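Pickled red onions going soft after a few days, what am I doing wrong?

Board: Pickles, Ferments and Preserves

marrowfat_jo
Third batch this fall and the same thing happened again. I slice them thin, pour hot brine over, lid on, into the fridge. First couple of days they're great, then by day 5 they're limp as wet paper and taste like nothing but vinegar. I'm using a recipe off the back of a Koskela jar (one cup vinegar, one cup water, a spoon of sugar, a spoon of salt). My grandmother's stayed crunchy for weeks and of course she never wrote anything down. Onions are the small ones from the farm stand, nice and firm. 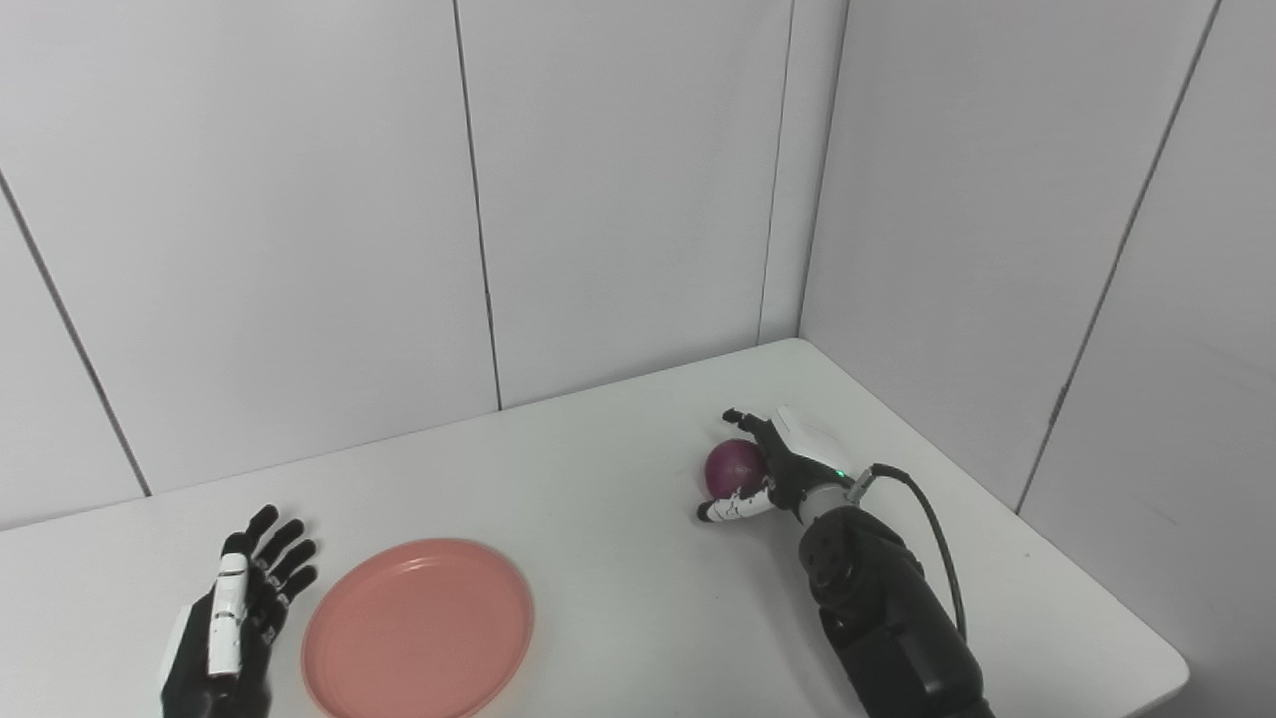 I've tried less sugar and I've tried more salt. Is it the slicing? I got a mandoline in October and I do kind of go nuts with it, you can read a newspaper through some of these.

brinewater
It's the slicing. Go thicker, like a pencil, and cut pole to pole instead of across. Rings fall apart, wedges hold up. Also let the brine cool off before you pour.

Kornél Vincze
Going to disagree with brinewater on the cool brine. I pour it boiling and mine are crisp for two weeks easy — the heat takes that raw bite off and brings up the pink. Cold brine onions taste like somebody dropped a salad in a jar. Agree on the thickness though.

brinewater
Your onions are probably older and drier than hers. Farm stand onions in the fall can be really juicy, and boiling brine cooks them right there in the jar. Try it side by side, I did, and the cold jar won by a mile.

Kornél Vincze
I grow mine on the Silholm road, they come out of the ground and go in the jar the same week. Not old!

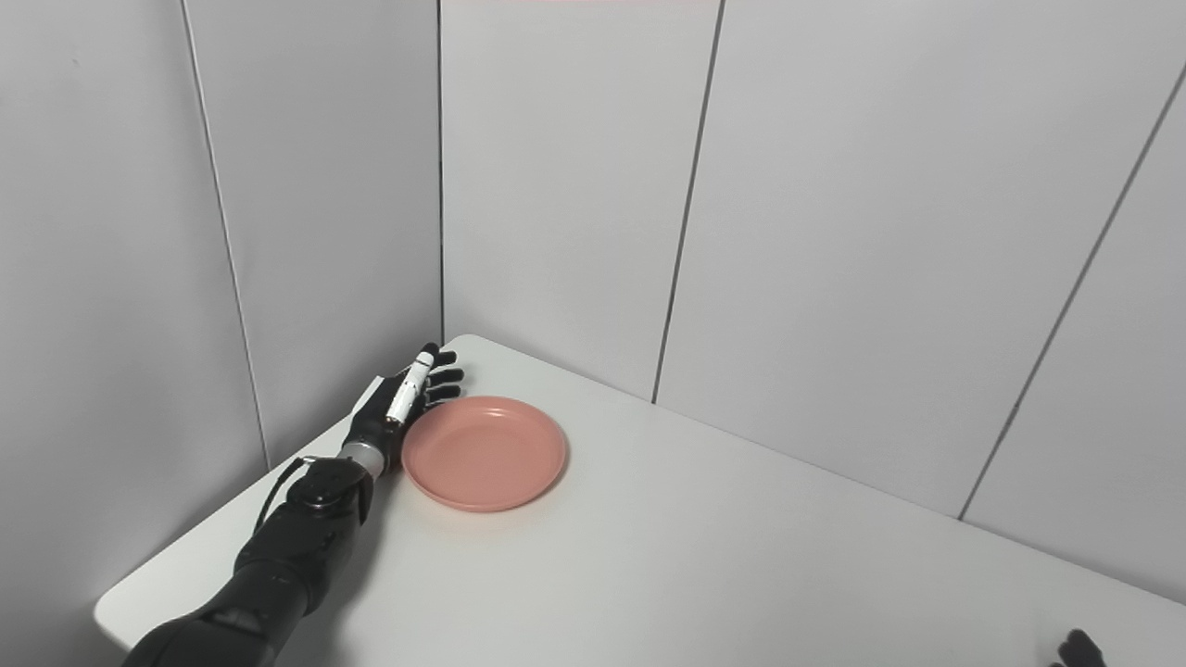
What I would ask is which vinegar. If it's the cheap white stuff cut half and half with water, you're down pretty low on acid. I use cider vinegar with just a splash of water.

marrowfat_jo
White vinegar, the Loninik one in the big jug. And yes, half and half like the recipe says.

tuesdaysoup
Popping in to say salt them first! Toss the slices with a good spoon of salt, leave them in a colander while you do something else, squeeze, then brine. It pulls the water out, so they start out firm and stay that way. I've done it for 9 years and I put them on everything, eggs, beans, cold rice, you name it. Skip the extra salt in the brine or you'll be sorry.

brinewater
Salting is good, I'll give you that. Squeezing seems rough on them.

tuesdaysoup
Gentle squeeze. You're not wringing out a mop.

marrowfat_jo
OK, so here's my plan for the weekend, yell if it's dumb. All four jars get thick slices and cider vinegar.

1. Jar one, no salting, boiling brine, for Kornél.

2. Jar two, no salting, brine cooled all the way down, for brinewater.

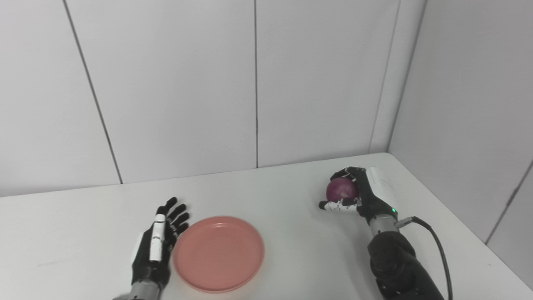
3. Jar three, salted and gently squeezed, boiling brine.

4. Jar four, salted and gently squeezed, cooled brine.

Same shelf in the fridge, and I'll try one slice from each every morning with my toast. My husband has already asked to be left out of it.

Kornél Vincze
Not dumb at all. Put tape on the lids or you'll forget which is which, ask me how I know.

brinewater
Back of the shelf, please, away from the door. And post what happens even if he wins.

marrowfat_jo
Will do. Tape is already on the counter.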